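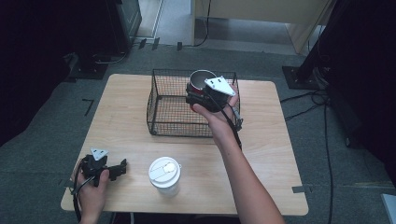
Fig. 1. The study table with the wire basket, the red mug and a lidded paper cup.

Home Our Projects Reports Gallery Contact

One Basket, One Table: A Report on Clearing Up a Shared Study Room
by Samina Rind

Why I picked this

My project started with me being annoyed. The study room at Irdale has one good table, the light square one with the rounded corners, and every time I got there it was covered in other people's drinks. Mugs, paper cups, somebody's soup once (still don't want to talk about the soup). You'd spend the first part of your study time carrying things to the counter, and then you'd come back and somebody had your chair.

Our assignment for the Everyday Design class was to find a small problem in a place we use and try to fix it with as little money and as few rules as possible. My teacher said "small" about four times, so I went small. I wanted to know if one basket on the table would get people to put their cups in one spot, so the rest of the table stays free for laptops and books.

What I used

I wrote down everything that would go on the table, and it's a short list:

- a black wire mesh basket, rectangular, open on top
- a red mug with a dark inside, which was my test mug
- white paper cups with lids
- the table itself, which I did not change at all

I looked at a few baskets before I settled. The Rultar one was a solid plastic tub and I really liked the color, but once it was on the table you couldn't see what was in it unless you stood right over it. I figured people would forget their mugs in there. There was also a cloth one from Lefèvre that my aunt lent me, very pretty, and it soaked up the first drip of coffee it met. Sorry, aunt! So wire it was. You can see through it from your seat, and it wipes clean.

Where the basket goes

I thought this would be the easy part and it ended up being most of the project. My first idea was dead center, because then everybody can reach it. Everybody could, and everybody also hated it — you can't open a big notebook with a basket in the middle of a square table. Two people just moved it to the floor.

Then I tried the near side, by the edge you come to first when you walk in. People bumped it with their bags. After that I pushed it to the far half of the table, which is where it stayed. From there the front half is all yours, and you only have to stretch a bit to drop a cup in.

I also had to think about the light. The tabletop has a shine to it, and when the light hits it you get a bright band right across the wood. I learned to look twice when checking for spills, because a wet patch and a shiny patch look pretty similar when you're tired. I did most of my checks on Thursday, after last class, when I was definitely tired.
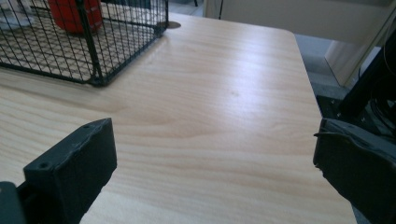

Fig. 2. The corner of the basket on the wood grain, with something red showing through the wire.

The mesh was the right choice, I'm sure about that now. Even from down low by the table you can pick out a red thing in there. I asked people whether they ever lost track of their cup with the wire basket and the answers were mostly a funny look. With the plastic tub I got three separate "oh, THAT'S where it went" moments in a single week.

One thing I didn't plan for is that a basket makes people a little lazy in a new way. They put the cup in and feel finished, so someone still has to empty it. I made a small card that said "last one out takes the basket to the counter" and taped it by the door. It works on some days. Paper cups are the worst for this. A mug belongs to somebody, and they come back for it sooner or later, but a paper cup just sits there until the end of time. If I did it over I would put a trash can close to the table and keep the basket for mugs only.

What it cost

The basket came from the Cudlow thrift shop and I paid 2 dollars for it. The card was free if you don't count the tape, which I borrowed and should give back. My limit for the class was a lot higher than that and I'm kind of proud of how much I didn't spend.

How I checked the table

I didn't want to be fussy about it, so I used a plain yes or no. Could I put down an open laptop and an open notebook without moving anybody's stuff first? If yes, the table passed. Before the basket I got a no nearly every time I tried. With the basket on the far side it was yes more often than no, and on the bad days it was usually a single paper cup left in front of the basket. In front of it! A hand's width away!

I also wiped the table down with a damp cloth after each check and let it dry before looking at it again. The grain is nice when you can see it properly, all these thin wavy stripes with a bend in them, and I had studied on top of it for a whole semester without noticing. 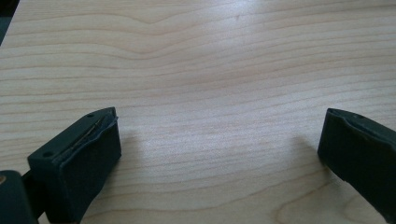
What I would change

A trash can, like I said. I'd also want a basket with a flat tray under it, because wire lets every drip straight through onto the wood and then you are back to wiping. And I'd leave the test running past December, when the room gets packed for finals and people bring the really big cups.

My classmates asked if I would do a second basket for pens and chargers. Maybe, but then you have two baskets on one table, and I just got that table back.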